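Tight Is a Measurement: Teresa Sikora on Bolts, Friction and the Paperwork Between Them

By Andor Illés
Aug 7, 2019
312 shares

Teresa Sikora keeps a box of failed bolts on the windowsill of her office at Nowakowski, the joint-testing laboratory in Dristport where she has worked since leaving university. Each has a paper tag with a job number and one or two words: "fatigue," "stripped," "never tight." The last category is the largest.

"People expect an overload failure," she says. "They imagine the bolt was too weak for the load. In most of what comes through here the bolt was strong enough and the clamp force was missing. The joint moved, the bolt saw a cyclic load it should never have seen, and it cracked at the first engaged thread."

The first engaged thread, counted from the bearing face of the nut, carries a disproportionate share of the load. Sikora draws it on the back of a test sheet as a row of shrinking arrows. In a standard nut the load falls off quickly from one thread to the next, so making the nut much taller adds very little. Customers still ask for taller nuts.

Her subject is preload: the tension left in a bolt after it has been tightened. A bolt behaves as a stiff spring. Turning the nut stretches it, and the stretch squeezes the parts together. As long as the squeeze exceeds whatever the service load is trying to pull apart, the bolt sees only a small fraction of the changing load. Once the joint opens, the bolt sees all of it.

The difficulty is that almost no one on a shop floor measures tension. They measure torque, which is related to tension through friction, and friction is the least controlled quantity in the assembly.

"With a plain dry fastener, half of the torque goes into friction under the head or the nut. A large part of what remains goes into friction in the threads. What you wanted, the stretch, gets the leftovers," Sikora says. "So a modest change in friction makes a big change in the leftovers. The wrench clicks at the same place and everyone signs the sheet."

I asked which changes matter most in practice. She listed them without looking up: plating, lubricant, washer hardness, speed of tightening, and reuse. Reuse was the one she wanted to talk about.

"A zinc-plated bolt going in for the first time has an intact coating. By the third time, the coating under the head has been burnished or has picked up and galled. Friction has usually risen. The torque value in the manual was written for the first time."

The laboratory recently finished a study of this for Gemora, which makes bolted frames for grain dryers. The frames are taken apart for transport and put back together at the site, often with the original hardware. Gemora supplied 100 bolts from a single lot, with matching nuts and hardened washers. Each was tightened to the same torque on a load cell, loosened, and tightened again, with a fresh washer in one group and the original washer in the other.

Sikora would not give me the full results, which belong to the customer, but she was permitted to describe their shape. Average tension dropped with every cycle in both groups. The spread widened faster than the average fell. Fresh washers slowed the decline without stopping it.

"The average is the less interesting number," she says. "A joint with eight bolts does not fail because the average is low. It fails because two neighbors are low and the rest pick up the difference until one of them goes."

Gemora has since changed its instructions so that structural bolts are replaced at each assembly. Sikora considers this the correct decision and also the expensive one. An alternative was a controlled lubricant, applied at the site, with a lower torque to match. It would have cost less. She advised against it.

"You would then have a torque value that is only safe if the lubricant is present, and a field crew that may or may not have the tin with them. If they apply the old torque to a lubricated bolt, they can yield it. If they apply the new torque to a dry one, it is loose. Both mistakes look identical from the outside." 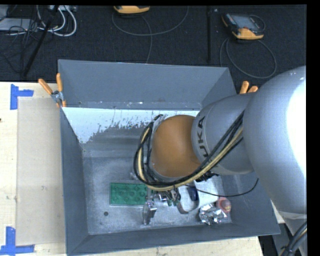 KUKA arm in a sheet-metal bin. Photo: Andor Illés

We moved on to what happens after the wrench is put away. Part of the tension is lost within minutes. High spots on the thread flanks and bearing faces flatten, paint creeps, gaskets compress. Engineers call this embedment, and it is worst in short bolts, which have little stretch to give up. A long, slender bolt can lose the same few hundredths of a millimeter and hardly notice.

Sikora's advice on paint is simple. Mask the bearing surfaces, or tighten before painting. She has seen frames finished in a thick, handsome powder coat over every contact face, with the bolts slack within a week of delivery. The coating had extruded from under the washers in a neat ring. "The customer complained about the bolts," she says. "We tested the bolts. They were excellent bolts."

The other route to loosening is sideways movement. If the joint slips back and forth under transverse load, the friction that holds the nut is repeatedly overcome, and the nut can turn itself off. The usual test uses a cam that moves one plate against the other while a load cell records the tension. Sikora ran one for me with an ordinary nut and split lock washer. The trace on the screen sloped downward from the start.

"The split washer is flat long before the bolt reaches working tension," she said while it ran. "Once it is flat, it is a washer with a cut in it. I have nothing against it as a washer."

She then fitted a pair of wedge-type washers, whose cam faces are steeper than the thread. The trace dropped a little at the beginning, then leveled out. A nylon-insert nut, tried last, lost tension in much the same way as the ordinary nut but stayed on the bolt. In her view this is worth something, provided the designer knows which of the two properties is being purchased. A nut that stays on keeps parts from falling. It does not keep the joint clamped.

Thread-locking adhesive does well in the same test when the threads are clean and the adhesive has cured. Sikora's reservation is with the first condition. Bolts arrive with a film of oil, and the film is rarely removed. Some grades tolerate it better than others, and the data sheet will say so.

I asked what she would change if she could alter one habit across the industry. She took a while to answer.

"Write down the condition along with the torque. I see drawings that say a torque value and nothing else. Dry, oiled, waxed, plated with what, head turned or nut turned, which washer. It is one line of text. Without it the number has no meaning, and somebody will copy it into the next drawing, and then it has a history and people trust it."

She has traced one such number through three generations of a pump housing made by Trotach. It began as a note for an unplated bolt in machine oil. The bolt was later changed to a waxed, plated type for corrosion reasons, and the number stayed. The housings did not leak, but a share of the bolts were being stretched past yield on assembly, and the maintenance manual called for them to be reused. Trotach corrected the drawing after a bolt was found visibly necked during a routine seal change.

Where the consequences justify it, torque can be set aside altogether. Turn-of-nut tightening, common in structural steel, brings the joint to a snug condition and then adds a fixed rotation, which imposes a known stretch and is far less sensitive to friction. Hydraulic tensioners pull the bolt directly, after which the nut is run down by hand and the pressure released. Ultrasonic measurement times a pulse along the length of the bolt and infers the stretch from the change. Sikora uses the last for large studs and regards it as accurate, slow, and unforgiving of a badly finished bolt end.

None of these methods is new, and she does not claim that most joints need them. A guard panel, she says, can be tightened by feel by anyone with a sensible wrist. Her concern is with the middle ground: joints that carry a real load, were calculated by someone, and are then handed over with an unqualified number.

The tool itself gets more attention than she thinks it deserves. A click wrench in calibration contributes a small error compared with the scatter from friction. Out of calibration it can be worse, and Nowakowski checks customers' wrenches as a separate service, but in her experience a company that sends its wrenches in every year may still have three kinds of lubricant on the bench and no rule on which is used.

Before I left she took one of the tagged bolts from the windowsill, a fatigue case, and tilted it toward the light to show the beach marks, fine curved lines spreading from one side of the thread root. The final fracture, where the remaining metal let go at once, was a rough crescent no wider than a fingernail paring.

"Small final area means the load was low," she said. "This bolt was carrying almost nothing when it broke. It had been cracking for a long time." She put it back in the box and wrote me the name of the standard for the transverse test, with the edition, and underlined the edition.

312 shares
2 comments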